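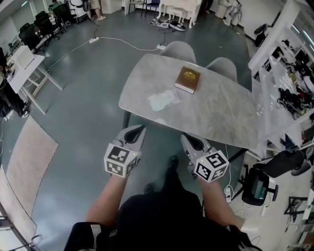 Table with a marble-patterned top, light gray.

Ulside Tabletop Finish Records

Maintained by Špela Hodžić for the Bullatis furniture workshop.

Contents
The set holds finish and care records for made-to-order tables and benches. Each entry lists top material, edge profile, base type and sealer.

Files
There are two tables – orders and finishes – joined on the piece number. Dimensions are in inches. Sealer coats are recorded as 2 or 3.

Known gaps
Base type is missing for eight outdoor pieces from the Flemeck line.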